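Niritcombe Hand Gripper: Build and Set-up Guide
Section 4. Fitting the pad, first grip checks and marker set-up

Revised 2020-10-28

Complete Section 3 before you start. The body should be closed up, with the trigger cable routed and the battery out.

You will need:
2 mm and 2.5 mm hex keys
Soft pad from the Vetix parts bag
Isopropyl alcohol and a lint-free cloth
Staltix controller with its USB lead
A short length of rope or braided fabric for the grip check

4.1 Fitting the soft pad

1. Wipe the pad seat with alcohol and let it dry.
2. Check the seat for print stringing. Trim any you find with a sharp knife, cutting away from your hand.
3. Line up the narrow end of the pad with the slot in the body and press the pad down from the middle outwards.
4. Fit the two retaining screws finger tight, then give each a quarter turn with the 2 mm key.

Caution: The inserts in the body are brass, set into plastic. If a screw goes stiff, back it out and start again. A spun insert means reprinting the body.

Note: Pads from the earlier Gruber kit are a slightly different colour and about as soft, but the screw holes don't line up. Don't drill them out.

4.2 Setting the trigger travel

1. Plug in the battery and connect the Staltix controller to your computer.
2. Open the Travel page and press Zero with the trigger fully released.
3. Squeeze the trigger all the way and hold it. The reading should settle at 4,000.
4. If the reading stops short, take up slack at the cable adjuster and repeat from step 2.
5. Set the grip limit to 40 per cent for the first session. Leave it there until the checks in 4.3 are done.

Caution: Keep fingers clear of the pad while the controller is powered. The jaw moves when you press Zero.

4.3 Grip check

Start with something soft. Rope or a braided fabric piece shows up poor contact and won't mark the pad.

1. Hold the piece upright in the centre of the pad and close the trigger slowly.
2. Lift the gripper and hold it level for 20 seconds.
3. Tilt it to each side in turn. The piece should stay put.
4. If it slips, raise the grip limit in small steps and try again. Stop at 70 per cent. Slipping beyond that usually means the pad isn't seated.
5. Unplug the battery and look over the pad for lifted edges.

4.4 Placing the marker

1. Mount the printed marker flat on the edge of a bench or table that won't be bumped.
2. Keep glare off it. Gloss paper under ceiling lights can wash out, so print on matte.
3. Hold the gripper where you plan to work and check that the marker status shows green in the software.
4. In a shared shop, put the marker out of the main walkway. People passing in front will drop the tracking for a moment, and it should recover without a reset.

4.5 Care

Check the pad screws every 1,000 grips. The count is on the Travel page. Store the gripper with the trigger released and the battery out.
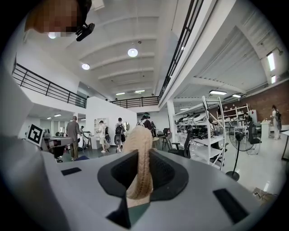

Can I leave the grip limit at 40 per cent for good?

If the grip check passes at 40 per cent, that setting is fine for rope, cloth and other light pieces. Raise it only when you move to something heavier, and repeat 4.3 each time you change it.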